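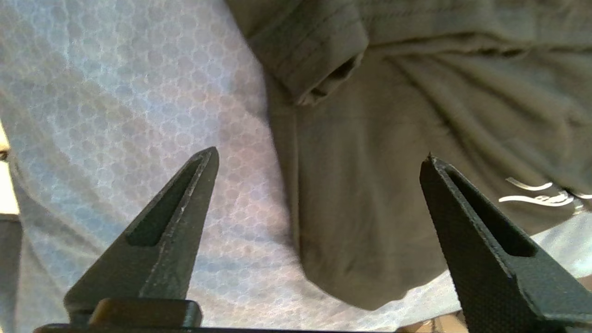 Teaching a Gripper to Sort Laundry by Remote Control
Project report, Team Ginlow
2023-11-26

1. Task

The arm has to pick one garment out of a pile and drop it in the bin on its left. We started with shirts lying on top of patterned bedding. Folds and prints make it hard to tell where one fabric ends and the next begins.

2. Recording

Two of us drove the arm with the Marti hand controller, watching only the wrist view. Guiding the arm by hand was our first plan in June, but our hands kept covering the cloth. We saved 300 demonstrations in the Prolby format. Each begins with the fingers wide open.

3. Results

The trained policy was tested on new piles. It grasped well at cuffs and collars - less well on flat cloth, where the fingers often closed on both layers. We threw out 19 recordings in which the driver paused for a long time before closing, and trained again. Double grasps became less common.

4. Next steps

Record more flat-cloth grasps and repeat the test on the Rellmont arm.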